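로스탐 가정용 로봇 작업수칙 현장 검토 참여자를 모십니다

모집 분야: 작업수칙 현장 검토(시간제), 수칙 문안 다듬기(재택 가능)
참여 기간: 10월 한 달, 본인 일정에 맞춰 신청
장소: 로스탐 생활로봇 실습실 및 리바노 분소

안녕하세요. 로스탐에서 가정용 로봇의 부엌일 수칙을 만들고 있는 팀입니다. 공고문이라고 하면 보통 딱딱하게 시작하던데, 저희는 인사부터 길게 드리고 싶어서 이렇게 씁니다. 바쁘신 분은 아래 '하시게 될 일'부터 읽으셔도 괜찮습니다.

저희가 하는 일은 로봇 팔이 부엌에서 조리기구를 다룰 때 지켜야 할 순서와 한계를 글로 적고, 그 글대로 해 보고, 어색하거나 위험한 곳을 찾아 다시 고치는 일입니다. 공장에서 쓰는 로봇에는 오래 다듬어진 안전 문서가 있지만, 아침에 빵을 데우고 냄비 뚜껑을 여는 일로 내려오면 이야기가 꽤 달라집니다. 집집마다 조리대 높이가 다르고, 손잡이 모양이 다르고, 옆에서 아이가 구경하기도 하니까요. 그래서 저희 수칙은 문장이 짧고 항목이 많습니다. 지금 초안에는 98개 항목이 있는데, 솔직히 말씀드리면 그중에는 저희끼리만 알아듣는 문장도 제법 섞여 있습니다. 이번에 모시는 분들께 제일 먼저 부탁드릴 일이 바로 그런 문장을 골라내는 일이에요.

하시게 될 일

실습실에 오시면 먼저 수칙 한 묶음을 종이로 받으십니다. 한 묶음은 조리기구 한 종류를 다룹니다. 그것을 소리 내어 읽으시고(혼자 중얼중얼 읽으셔도 되고, 옆 사람과 번갈아 읽으셔도 됩니다), 읽은 대로 작업 준비가 되어 있는지 조리대 앞에서 확인하신 다음, 운영 담당자가 로봇을 움직이는 동안 수칙과 다르게 진행되는 부분을 기록지에 적어 주시면 됩니다. 로봇 조종은 하지 않으셔도 됩니다. 조종을 배우고 싶으신 분은 따로 말씀해 주세요. 자리가 나는 대로 교육반에 넣어 드리겠습니다.

기록지에는 맞다 틀리다만 적는 칸이 없습니다. 어느 문장을 읽고 멈칫하셨는지, 두 가지로 읽히는 말은 없었는지, 내 집 부엌이라면 걱정됐을 순간이 언제였는지를 적는 칸이 있습니다. 글씨가 서툴러도 괜찮고, 그림으로 그려 주셔도 반갑습니다. 예전에 어떤 분은 냄비 손잡이가 향하는 쪽을 화살표로만 그려 주셨는데, 그 그림이 지금 수칙 본문에 거의 그대로 들어가 있습니다.

이번에 검토할 묶음은 복합 조리기입니다

받침 하나에 뚜껑 달린 그릴 칸과 작은 냄비가 나란히 있는 기구를 다룹니다. 아침상을 차릴 때 쓰는 작은 기구지만 수칙을 쓰는 사람 입장에서는 꽤 까다롭습니다. 여닫는 뚜껑과 들어내는 뚜껑이 한 자리에 있고, 돌리는 조절 손잡이가 두 개이며, 냄비 손잡이는 옆으로 길게 뻗어 있거든요. 초안에서 이 기구에 걸리는 대목만 조금 옮겨 보겠습니다.

준비 단계에서는 냄비 손잡이가 조리대 어느 쪽으로 나와 있는지 먼저 기록하고, 그 아래와 그 바깥쪽으로 사람이 지나다니지 않게 합니다. 그리퍼를 기구 가까이 가져가는 동안에는 속도를 낮춥니다. 접근 구간의 상한은 초속 80밀리미터로 두었고, 이 값이 답답하게 느껴지는지 여부도 의견을 받습니다.

뚜껑을 다룰 때는 꼭지나 손잡이처럼 잡으라고 만든 부분만 잡습니다. 유리와 금속 테두리는 잡는 곳으로 쓰지 않습니다. 들어낸 뚜껑을 내려놓을 자리는 들기 전에 정해 둡니다.
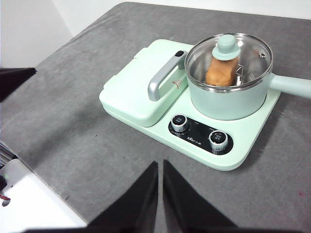
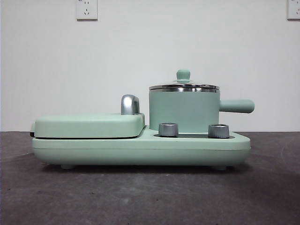
전원을 넣지 않고 연습할 때도 뜨거운 기구를 다루는 수칙을 똑같이 지켜야 하나요?

똑같이 지킵니다. 전원이 꺼져 있어도 금속과 유리 부분은 뜨거운 것으로 여기고 접근 순서와 속도 상한을 그대로 따르며, 전원 상태는 작업을 시작하기 전에 사람이 직접 확인해 기록지 첫 칸에 적습니다. 연습에서만 줄여도 되는 것은 식히는 대기 시간 하나이고, 이것도 운영 담당자가 동의한 경우에 한합니다.

이런 분이면 좋겠습니다

로봇을 잘 아시는 분만 찾는 공고가 절대 아닙니다. 부엌일을 오래 하신 분, 급식실이나 작은 식당에서 일해 보신 분, 어르신 댁을 돌보시는 분, 설명서를 끝까지 읽는 버릇이 있으신 분(생각보다 귀합니다!), 설명서만 보면 화가 나시는 분도 모두 환영합니다. 산업용 로봇 현장에서 안전 점검을 해 보셨다면 물론 큰 도움이 되겠지만, 그 경험이 없다고 망설이지는 마세요. 저희 팀 안에서도 로봇을 여기 와서 처음 만져 본 사람이 있습니다.

다만 몇 가지는 꼭 필요합니다. 만 19세 이상이셔야 하고, 한국어로 된 문서를 읽고 짧게라도 의견을 적으실 수 있어야 합니다. 한 번 오시면 중간에 쉬는 시간을 포함해 다섯 시간 동안 진행되므로 오래 서 있기 어려우신 분은 신청서에 적어 주세요. 앉아서 기록하실 수 있게 자리를 준비해 두겠습니다. 휠체어를 쓰시는 분은 리바노 분소 쪽이 출입하기 편합니다. 그쪽은 조리대 높이도 조절됩니다.

현장에서 함께 지킬 약속

로봇이 움직이는 동안에는 바닥에 표시한 선 안으로 들어가지 않습니다. 무언가 이상하다 싶으면 큰 소리로 "정지"라고 말씀하시면 되고, 이유는 멈춘 다음에 천천히 이야기하셔도 됩니다. 잘못 멈추게 했다고 미안해하시는 분들이 많은데, 전혀 그러실 필요 없어요. 정지를 외친 횟수는 개인 평가에 쓰지 않으며 참여비와도 관계가 없습니다.

긴 머리는 묶어 주시고, 목걸이나 늘어지는 소매는 피해 주세요. 앞치마는 저희가 드립니다. 휴대전화는 보관함에 넣어 두시되 급한 연락을 기다리시는 분은 담당자에게 맡기시면 바로 전해 드립니다. 실습 중에는 작업대와 로봇 손끝이 녹화됩니다. 검토하시는 분의 얼굴이 들어간 구간은 쓰지 않으며, 원하시면 나가시기 전에 본인이 참여한 회차의 영상을 함께 보실 수 있습니다.

빵이나 다른 음식을 올려놓고 하는 회차도 있는데, 실습에 쓴 음식은 드시지 않는 것이 규칙입니다. 대신 간식은 휴게실에 따로 있습니다. 밀이나 달걀, 우유 알레르기가 있으시면 신청하실 때 꼭 알려 주세요.

수칙 문안 다듬기에 관하여

집에서 하시는 분들께는 현장 기록지를 모아 보내 드립니다. 기록지와 초안을 나란히 놓고, 같은 대목에서 여러 사람이 멈칫했다면 그 문장을 새로 써 보시는 일입니다. 저희가 부탁드리는 원칙은 단순해요. 한 문장에는 한 동작만 적고, '적절히'나 '충분히' 같은 말이 나오면 무엇을 보고 판단하는지로 바꿔 적습니다. 고치기 전 문장도 지우지 말고 남겨 주세요. 왜 바뀌었는지를 나중에 따라가 볼 수 있어야 하니까요. 완성된 문안은 트론스테드 쪽 시험반에서 한 번 더 읽고, 그곳에서 되돌아온 의견도 작성하신 분께 그대로 전해 드립니다.

참여비와 지원

현장 검토와 문안 작업 모두 참여비를 드립니다. 금액은 분야와 지역에 따라 달라서 신청 확인 연락을 드릴 때 서면으로 먼저 알려 드리고, 보신 다음에 참여 여부를 정하시면 됩니다. 교통비는 영수증을 주시면 별도로 드리고, 참여 확인서가 필요하신 분께는 발급해 드립니다. 수칙이 공개될 때 검토자 명단에 이름을 올릴지, 이름 없이 참여할지도 직접 고르실 수 있습니다.

신청 방법

메르카도 건물 1층 안내대에 신청서가 놓여 있습니다. 다 쓰신 뒤 안내대 옆 1708번 우편함에 넣어 주세요. 분야를 두 가지 다 표시하셔도 됩니다. 신청서 맨 아래에 "부엌에서 남에게 일을 맡길 때 꼭 하는 말 한마디"를 적는 칸이 있는데, 비워 두셔도 불이익은 없습니다. 그래도 적어 주시면 저희가 정말 재미있게, 또 진지하게 읽습니다.

신청하신 분께는 모두 연락을 드립니다. 이번 회차에 자리가 없는 경우에도 다음 묶음(전기주전자와 토스터를 준비하고 있습니다) 일정을 함께 안내해 드릴게요. 오시기 전에 실습실을 한번 둘러보고 싶으신 분은 신청서 여백에 '견학 희망'이라고 적어 주세요. 견학은 오후 3시에 있고, 동행 한 분까지 같이 오실 수 있습니다.

로스탐 생활로봇 작업수칙 팀 드림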